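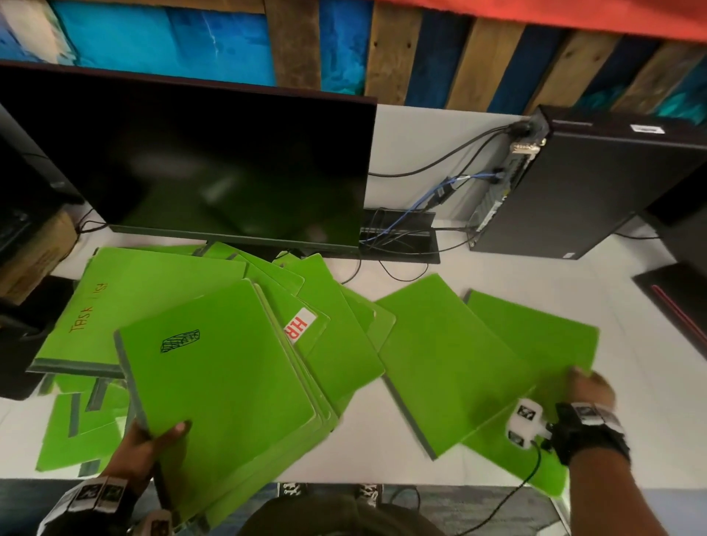 How long should you keep old utility bills? I go with 2 years for the regular ones and 3 for anything I might have to argue over.

Learned this the slow way. Moved out of the Celberg apartment in January, thought I was done with Skadatora, paid the last bill, tossed the paper. Then a letter. 118 dollars, "unpaid balance," no explanation. Called, sat on hold through lunch, got told to send proof. What proof. It was in the recycling.

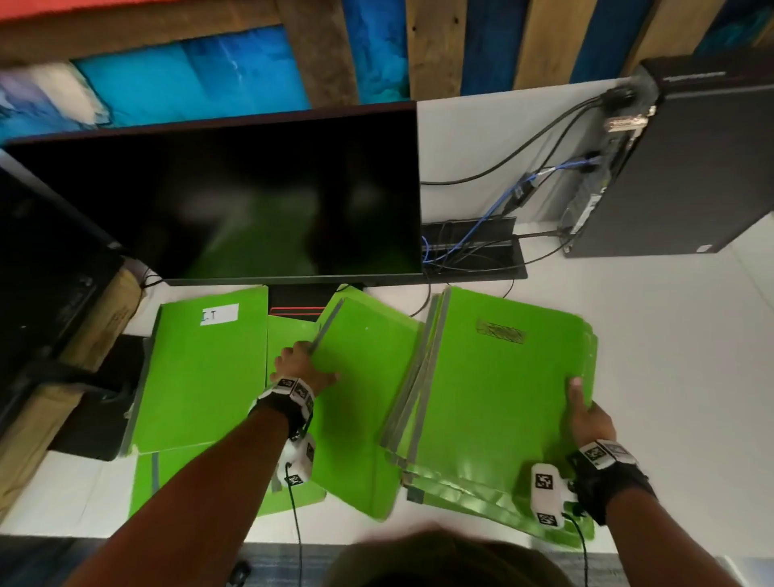

So now everything gets kept, sorted by address first and then by year. Not by company, tried that, total mess once the gas people changed thier name to Gaber halfway through the winter. Final bills go on top. Meter reading written on the bill itself, in pen, the day you hand over the keys.

Warranty stuff is seperate. Leases too, those I never throw out.

Anyway the 118 is still open. Found the bank statement at least, so that went off to them this morning. Reference number ends in 708 if I ever need to look it up here. Water bill for the new place next, haven't even opened it yet.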